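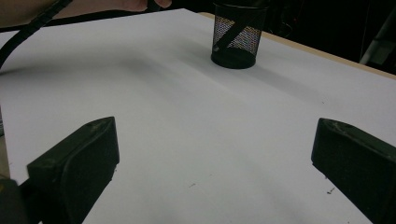 Anyone else's shop going over to the arms? What changed for you?

tspanos_bench
We do kitting at Plundley, small stuff mostly, office sets and the cables that go with them. Until October I packed every kit by hand, 715 on a good day. Now there are three arms doing the easy items and I spend most of my shift teaching them the annoying ones. Cables are the worst! A pen cup it'll pick up all day long, but give it a cord and I'm standing there moving the thing an inch and trying again. My back feels great. My brain is fried by lunch. Curious how it went for the rest of you.

natalia_c
Same boat here, over at Cesance. I like it better, I'll be straight with you. I used to go home with my wrists wrapped. The part I miss is talking - we had a whole row of people across from each other and now it's me and a screen.

Ryota U
You like it better because you kept your job lol. Our packing row got cut on a Friday and three of us were "moved" to nights. Same pay for teaching the arms as for packing, which I think is a joke, you're handing over everything you know.

natalia_c
Fair, and I'm sorry about the nights. But no one got cut here, they just stopped hiring. I don't think it's the same everywhere.

tspanos_bench
Ryota, we asked for a new pay grade and got one, took a while though. Ask for it in writing before they run the second line, that's when they need you most.

maggie_liapis
I'm a shift lead so go ahead and yell at me :) Numbers dipped when ours went in, and the folks who packed for years were the only ones who could sort it out. The new hires had no clue why a cable has to go in last. I put that in my report and it helped with the raise.

Ryota U
Not yelling. Would you mind telling my lead that?

maggie_liapis
Send me a message, I'll share how I worded it.

tspanos_bench
Can I get that too? Our night crew is still on the old grade.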